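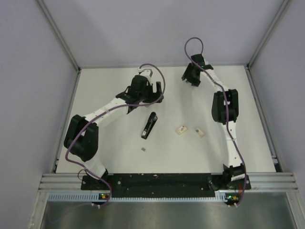 October 13, 2023

Sourdough rye malt trials, batch 15

Finally a good one! The crumb on batch 15 is even from top to bottom, and the crust came away from the tin without a knife. I've been chasing this since the summer and I want to get it down while I still remember what I did.

Recipe is the same as batch 14 except for the malt. Ditte's hunch was that we were scalding too hot and killing the enzymes before they had time to work on the starch, so I let the water cool to 136 °F before it went on the rye. Held it there in the insulated box for 3 hours. By the end it smelled like honey and toast and had gone from stiff paste to something I could pour. Tasted it every half hour (I know, I know) and the sweetness really comes up in the last stretch. Next time I'd like to try holding it longer, overnight if the box will keep its heat.

Starter was the Gikby one, fed twice the day before. It was livelier than the Dultine starter has ever been for me, though Lacey swears by the Dultine and says I keep mine too cold. She may be right. I've moved the jar to the shelf over the proofer and we'll see.

Total dough weight 3880 g, split over the long tins. I filled them higher than usual and got away with it. Rise was slow at first and then all at once — I went to wash the scald pot, came back, and the little holes were already opening on the surface. Straight into the oven. Hot start, then down low for the long bake with foil on top.

Things I want to remember:

Wet hands for shaping, and wet them again between tins. Flour on the hands leaves gray streaks on the top.

The scald has to be properly cool before the starter goes in. I used the probe this time instead of my finger.

Coarse rye on the bottom of the tins works as well as the butter did and smells better.

Do not cut it the same day. I cut one end off after dinner and it gummed up the blade. The rest stayed wrapped in linen till morning and sliced beautifully, thin enough to see light through the holes.

Flavor: sour up front, then malty, with something close to dried plum at the end. Yae thought there was a bit of coffee in it too. Esben had his with cold butter and salt, went quiet, and then asked for the other half of the loaf, so I'm calling that a yes. Troels wants less acid. I could shorten the sponge for him, but I love it this sour and I'd hate to lose the bite — maybe make both and put them side by side.

For November: same scald, same starter, and swap in the darker malt from Kárason for a quarter of the pale. Only that one change! Last time I altered the malt and the salt together and learned nothing from it. Lacey is bringing her narrow tins so we can compare the bake on those.

Still need: more linen, foil, a new lid for the big crock. Ditte has my good scale.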